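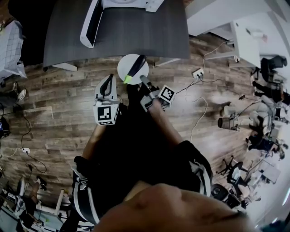
Wood-look planks, dark grey tabletop, and two power strips still down on the floor.

Floor reset: your questions answered

The Hornley floor reset is our favourite small job of the week, and we get asked about it all the time! It means clearing everything off the floor of a home workroom, sorting out the cables and putting things back where you can reach them. These are the questions that come up most.

How long does it take?
Set a timer for 15 minutes. A small room with one desk and one table is usually done by then, and if it isn't, stop anyway and pick it up tomorrow.

Where do I start?
With whatever is lying loose under and in front of the table. Round things, flat things, anything with a handle – these are what your foot finds first. Put them on the tabletop for now. You can decide where they live once the floor is clear.

Should I unplug everything before moving a power strip?
Yes please. Switch off at the wall, unplug, then move it. Save your work first if there's a computer involved (we have forgotten this more than once).

Can power strips stay on the floor?
They can, as long as they're dry, uncovered and out of the way of your feet. We like them pushed back against the skirting board behind the desk, or fixed under the desktop if the strip has mounting holes. Never plug one strip into another, and don't run a cable under a rug.

My cables are far too long. What do I do with the extra?
Make loose loops, as wide as your hand, and hold them with a fabric tie. Tight coils strain the cable and can get warm in use. Thin white cables are the ones people lose against a pale wall, so put a label at both ends. It makes such a difference!

What is the best way to clean a wood-look floor afterwards?
Sweep along the planks, then go over them with a well wrung-out cloth. Too much water creeps into the joins. Keep the cloth well away from the power strips and let the floor dry before anything goes back down.

Does it matter what I wear?
Shorts or anything comfy. You'll be bending and kneeling quite a bit, so a folded towel under the knees is lovely on a hard floor.

Do you have a printed checklist?
We do! It's one sheet with 12 steps, and you can pick one up from the front desk at Hornley or at our Stanville room. There's a large-print version too, so just ask.

Can I send in a question of my own?
Please do. The box by the door is emptied at the end of each month, and new answers go up on this page in the first week of the next. Questions about lofts and sheds have their own page, under Storage.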